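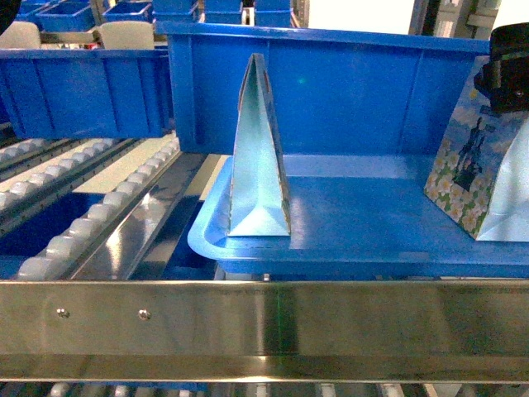
Unit 2: Sub-base and compaction

Last updated: 04/08/2023

These notes go with the second session on minor road construction. Read them before the site visit to Tirnik.

The sub-base spreads wheel loads onto the ground underneath and gives the paving crew a firm surface to work from. If it is too thin or badly compacted, the surface above will rut or crack.

Terms to learn
Formation: the trimmed, finished surface of the soil.
Capping: extra fill laid over weak soil.
Pass: one trip of the roller over a given strip.

Worked case: Dellard access road
Clementina Sampaio's team dug out a soft patch 18 m long and refilled it in two layers. Each layer was rolled before the next was placed. Work stopped in January, when the formation was waterlogged.

Reading: Azevedo, course reader, pages 20 to 33. Bring your copy to the session, with boots and a hard hat.

Filed under: Highways > Groundworks > Course notes

Questions to Aníbal Azevedo, course office | Back to top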